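Shared workshop's press robot lives on a screen so far

VESTTHORPE, Fri 17 October. Members of the Lidier shared workshop have spent months on a robot arm that is meant to work a lever press for small batches of brackets. What they have to show for it is a simulation, and a few people who pay dues there would like to know when the metal part begins.

The project, called Poltix, runs as a rendered model of a workroom with an arm, a gripper and a bench press in it. Judit Kun, who leads the build, says testing moves on the computer first saves broken parts. She puts spending to date at $400, most of it on a used graphics card. In the latest trial log, the arm completed the lever pull in 30 of 32 runs.
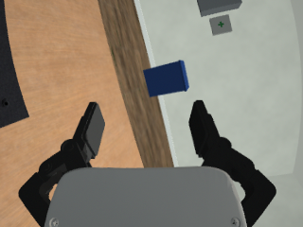 Gangadharan Arumugam wrote in to say the number means very little. "A simulated lever weighs what you tell it to weigh," he said in his note. "Ours sticks on damp mornings and has play in the pivot. I'd want to see 32 pulls on the real one before anybody asks for more money."

He has a point. The log doesn't say how much friction the model gives the lever, or whether the press was moved between runs. Kun said the two failures came from poor grip angles and have been fixed, but she had no fresh set of runs to back that up.

There is also the matter of the job itself. Bracket orders at Lidier come in small lots, and one person at the hand press gets through a lot in an afternoon. Kun said the arm would free up members for other work. She couldn't say how long it would take to set up for each lot.
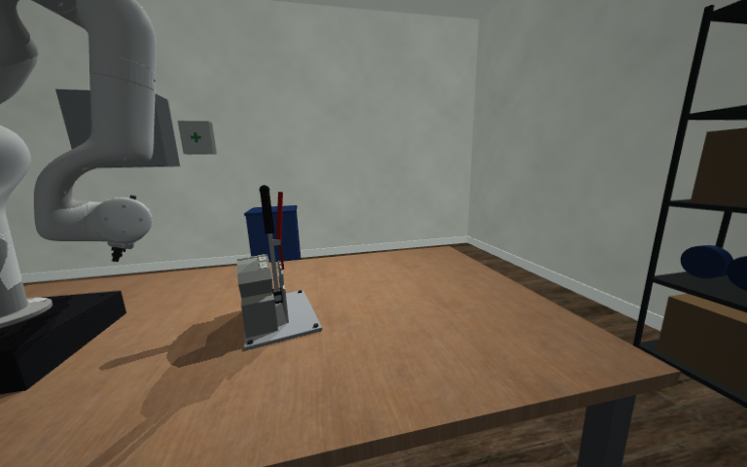

The simulated arm and lever press used in the Poltix project.

The group hopes to have a secondhand arm bolted down by December. It has asked Oberholzer, a parts dealer in town, for a price and hasn't heard back.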